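**Katosmont Insulated Glove — women's and youth sizes**

The Katosmont is a padded winter glove for skiing, sledding and shoveling. The fill is 60 gram synthetic in the palm and heavier on the back of the hand, where wind does most of the damage. Sold by the pair. Liners are separate.

- Weight: 129 g per pair, size M
- Cuff: long, goes over a jacket sleeve
- Care: hand wash cold, hang by the cuff, no dryer
- Warranty: 2 years on seams

Sizing runs small. If you plan to wear a liner, go up one size. Kullitz liners fit inside without bunching; the Lozano ones are thicker and only work in L and up.

Padded glove with a pair of beige knit gloves:
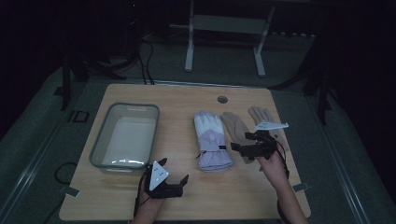
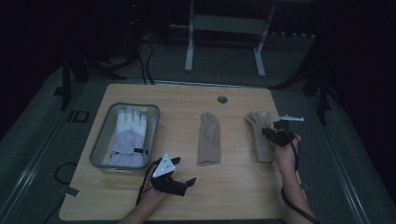
Orders placed before 2 p.m. ship the same day from our Premance warehouse. Exchanges are free the first time — keep the tags on until you are sure of the size. We restock in July and again in October, and the small youth sizes usually go first. For team or school orders, write to Nusrat Janjua at the sales desk with your sizes and a delivery address.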